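The tool corner was due for a reset, so on Saturday I took everything down and started with the layout. The panels are perforated on a regular grid, which fixes the hook positions but leaves the height of the rail open. I set the rail in the upper part of the back panel. Lower down, a long shaft hanging off a hook gets in the way of anything standing on the floor below it.

First item on the list was the screwdriver. I wanted one with a long thin shaft and a handle thick enough to grip with cold hands. 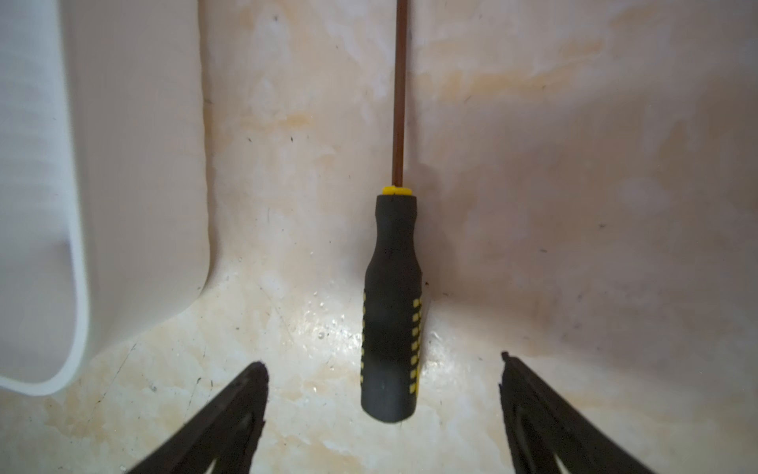
Black rubber grip, yellow inserts, yellow collar at the shaft.

I paid 24 for it at Foston. The Coloteck equivalent has a shorter shaft and a hard plastic handle that turns in the palm under load. Lesego Chauke lent me hers for a week in March and I gave it back early.

The hook bar is from Fillico, part 476, and it bolts straight to the aluminum extrusion - no adapter plate. Eight hooks is more than I need at present. Check the screws again after a day, as the rail nuts settle a little. 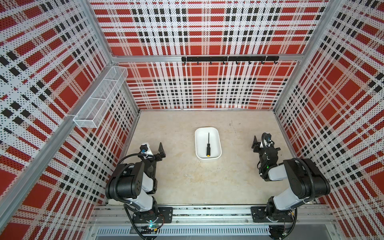

Plaid was the only finish left in that panel size, and I have stopped minding it. The mesh basket on the left panel is for bits and small drivers. The white tray stays on the floor and holds whichever tool is in use, so that it does not roll. Next job is labels for the hooks, then a second rail if the Mazandarani brackets fit the same slot.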